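Section 4. Setting Up the Pantry Shelf and Counter

This section covers the placing of boxed goods on the Rilla shelf and of drink cartons and small items on the counter mat. Complete Section 3 (assembly and leveling) first. Two people are needed for steps 4 to 6; the remaining steps can be done by one.

4.1 Before you start

1. Wipe the shelf board and the mat with a damp cloth. Let both dry fully.
2. Check that the shelf brackets are in the upper slots. The lower slots are for the Burkmont drawer unit and will not hold a loaded board.
3. Measure the clear width of the board between the end stops. The standard board gives 656 mm. Boards supplied with the Trirnar bracket set give 662 mm.
4. Lift the board at both ends and seat it on the brackets. Listen for the click on each side.
5. Press down on the front edge with one hand while the second person watches the rear pins. The pins must not rise.
6. Tighten the two locking screws by hand. Do not use a power driver.

CAUTION: A board that has not been locked can tip when the front edge is loaded. Keep hands clear of the rear pins during step 5.

4.2 Loading the shelf with upright boxes

Boxed dry goods are stored standing, with the label panel turned toward the person using the shelf.

1. Sort the boxes by depth. Flat packages go together; deep packages go at the back of the row.
2. Stand the first box against the rear stop.
3. Add the remaining boxes one at a time. Leave enough space to get two fingers behind each one.
4. Turn the row to the angle you prefer. The row does not have to be parallel to the front edge.
5. Place opened packages nearest to hand.
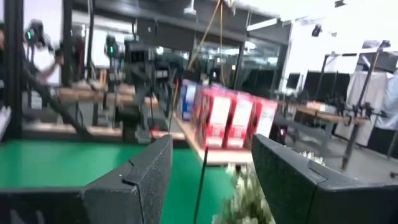
Row order is a matter of household habit, but packages of one kind should be kept next to each other so that a missing one is noticed. Mixed rows are permitted if the odd package goes to the back. The three red boxes with white label panels are grouped this way, with the blue and white box behind them. If the packages differ slightly in size, start with the smallest at one end and work toward the largest. A package that leans on its neighbor should be taken out and set down again.

NOTE: Do not stack boxes flat on top of an upright row. The load is carried by the carton edges, and the lower packages will bow over time.

NOTE: Bags without a rigid carton (rice, flour, sugar) belong in the Sandoval bins described in Section 5.

4.3 Laying the counter mat

1. Unroll the mat with the printed side down and leave it overnight. Mats stored cold, for example in a garage in November, may need longer.
2. Turn the mat over and align its back edge with the rear rail.
3. Smooth the mat from the center outward with the flat of the hand.
4. Check the corners. A raised corner will tip a narrow carton.

The mat is not heat resistant. Use a trivet under pans and kettles.

4.4 Placing drink cartons

Single-serving cartons have a small base and a high center of gravity. They are placed on the mat, never on the shelf board.

1. Remove the outer wrap. Leave the straws attached.
2. Stand each carton on the mat and let go before reaching for the next.
3. Keep flavors together if more than one is in use.
4. Keep the front strip of the mat free for preparing food.

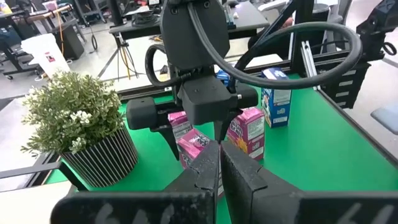

5. Correct any carton that is not standing flat. Press the folded corners of the base back into place and set it down again.
6. Discard cartons that are swollen or sticky at the seams.

Potted plants and other decorative items may stay on the counter if they are moved to one side. A pot should rest on its full base. Foliage may extend past the edge of the mat, but it should not touch open food. Artificial plants collect dust and should be wiped when the mat is cleaned.

4.5 Routine checks

Weekly: wipe the mat and turn the cartons so that the oldest are used first.
Monthly: retighten the two locking screws and check the rear pins as in 4.1, step 5.
After moving the unit: repeat all of 4.1.

If the locking screws will not hold, remove the load before looking for the cause. Worn screws are listed in the spare parts table in Section 8.

Procedure checked by Maricel Magbanua and Jasper Mulder. Send corrections to Wenceslao Salinas, Documentation.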